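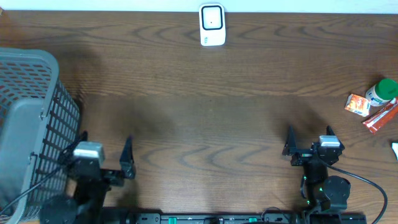 3.2 Surfaces, and what people put on them

The kitchen table is the least studied piece of furniture in the literature on household paperwork, even though most household paperwork spends its life there. Earlier work on filing habits sent its researchers to the desk, the drawer and the cabinet, where our own respondents kept old phone chargers. When we asked people in Erkden where an unpaid bill would be found, they named the table, and when we asked where it ought to be found they named something they planned to buy. Tables fill from the edges inward. Figure 1 has the usual arrangement, with a basket at the left, a few packaged items at the right, and a stretch of brown wood grain between them that any household would describe as "clear." We call this stretch the working middle. Bills land in the working middle, get pushed toward an edge by dinner, and are then, for the purposes of payment, gone.

Figure 1. A tabletop with goods toward the sides and the working middle between them.

We mailed a short questionnaire to 2,000 addresses in Erkden and the neighboring district of Kandia in February. The questionnaire was itself a piece of household paperwork, and we are aware of what this did to the response rate. Several copies came back with rings from cups on them. One had a grocery list on the reverse, which we coded as "other use."

Respondents were asked to keep a diary of incoming paper for 10 days. For each item they noted where it was first put down, each time it was moved, and whether it was read on any of these occasions. The last column was often blank. Moving a letter turns out to be a satisfying activity in its own right, and people who had shifted the same envelope 5 times described themselves in the exit interview as "on top of it."

Serrano's account of domestic sorting assumes that paper moves toward a decision. Our diaries support a weaker claim, that paper moves. Items with a window in the envelope traveled farther than items without, and anything from a school traveled farthest of all, in two cases leaving the house and coming back. Catalogs did not move. They were treated as part of the table.

We also looked at bought solutions. Households that owned a Stestelis letter rack, which has 5 slots and a set of printed labels, used the slot nearest the door for everything and the rest for takeout menus. The labels were generally still in the packet. Owners of the rack spoke of it warmly and recommended it to us.

Two limits should be mentioned. The diaries were kept by the person who agreed to keep them, and that person was seldom the one who moved the paper. Second, keeping a diary seems to have caused some bills to be paid. We regret the interference. Section 3.3 takes up the refrigerator door, where the problem is magnets.

Search this volume Enter keyword or author Go

Reader comments

Kinga Magyar: I would push back on treating catalogs as part of the table. In my house they are structural. Take out the bottom one and the fruit bowl goes.

pelham_r: Is the diary form available anywhere? I want to give it to my husband without comment.

deskless: Good section, but surely stairs deserve a mention. Third step up is where our mail lives.

Contact the editors | Copyright April 2021, the authors | Back to top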